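February 2024

Back from the evening talk on cutting out sugar and I am no wiser than when I went. Ingeborg Böttcher had bought the tickets, so I could hardly say no. Two hours on folding chairs, a slide with a brain on it, and then a table by the door selling Zunico powder in three flavours. I asked the speaker where the figure of 378 people came from. A study, he said. Which study? He'd email it. We'll see.

Ingeborg is giving it a go all the same. She says she sleeps better already — she has been off biscuits since lunch.

I'm not against eating less of the stuff. I put a spoon and a half in my tea and I know what the dentist thinks. What I don't believe in is the seven days. Yichen Peng did the same thing in January under another name, paid Gondell for the booklet, and by the second weekend was eating jam out of the jar. He felt marvellous on day four, apparently. I feel marvellous some days too and I've never paid for it.

Read the leaflet again in bed. Page 2 has "natural" on it five times. The recipe for the seed loaf looks all right, though it wants dates, and dates are sugar as far as I can tell. Might make it with half and see if it holds together. Need a new loaf tin first, the old one has gone at the corners. 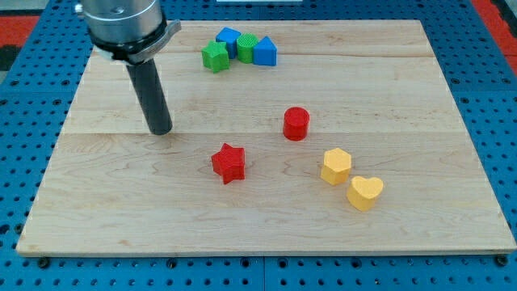 Later

Can't sleep. Had toast with honey. Ingeborg sent a message at gone eleven asking whether ketchup counts. I said ask the man with the powder. No email from him yet.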